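Bus stops on Huno Street - what I found out

For my project I picked the bus stops on Huno Street in Ostport, mostly because I wait at one every morning! The city wants to move the Dumeo stop closer to the school, and I wanted to know what riders think of that. I handed out 200 survey cards in May and stood out there for 16 mornings (it rained on 5 of them, ugh).

Most people who answered liked the move, but older riders worried about the longer walk from Zwahlen Square. I hadn't thought of that at all - my first map didn't even show the hill. If I did it over, I'd ask about benches too. 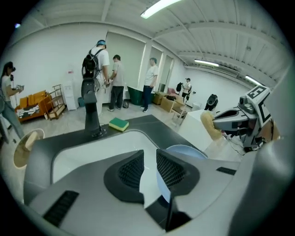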